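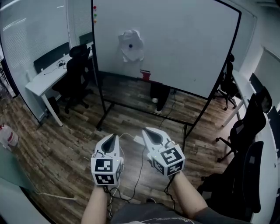 Page last changed: Aug 17, 2022

Print this page | E-mail this page

Speaker notes, Mollbridge student robotics evening. Slot is mine and Ashley's, but Ashley Pilkington is doing the questions so I get to do all the talking (sorry in advance).

Start straight in, don't do the long hello. First slide is already up while people find seats.

Right, so this is the whiteboard task. One sheet of paper, one magnet, a pair of hand-held grippers. Our student project at Mollbridge is called Ospina and the idea is simple enough to say in one breath: a person does a job with the grippers on, over and over, and a robot arm learns the job from the recordings. Saying it takes one breath. Doing it took us from December until the exams!

Point at the black-and-white squares on the gripper bases. Those are the markers, and they let the software work out where each hand is and which way it's tipped. Somebody always asks if they're QR codes. They aren't, you can't scan them for a menu.

Then the paper. I love the paper. It's crumpled, it has folds all over it, and a crumpled sheet never sits the same way twice, so the learner can't just memorise one shape. We began with nice flat new sheets and Berhanu Assefa (our supervisor, wave if he's in the room) said it was like learning to drive in an empty car park. He was right and I was quite cross about it.

PAUSE. Drink some water.

Numbers slide. We set ourselves 200 recordings for the term. We got 106 we were happy with. Tell them about the binned ones, people like that bit: hand drifting out of view, magnet on the floor, me talking to the board. Berhanu's rule was that if you wouldn't show it to a new starter you don't keep it, which hurt, but the training runs got so much better once we stuck to it.

Wearing them. The grippers cover your whole hand, so you can't feel the magnet at all, you're going by eye. My first go at pinning the sheet took ages and I dropped everything. By the end of the first week I could do it while chatting. If there's time, do the mime with the two rulers, it went down well at Gendden.

Cables! Warn any group who wants to try this. There's black cable hanging off both grippers and you do have to learn to move with it. Ashley is very good at this and I'm not. Also wear a plain top, mine has writing on the front and it turns up at the bottom of the picture all the time.

Skip the maths slide unless Ulent people are in. If they are, go slowly, and remember the axis label on the second plot is wrong, it should stop at 80 and it says 100.

Last bit: we want new members for next term, no coding needed to start. Sign-up sheet by the door. Hand over to Ashley for questions and SIT DOWN, don't hover.

Shared 8 times | 3 comments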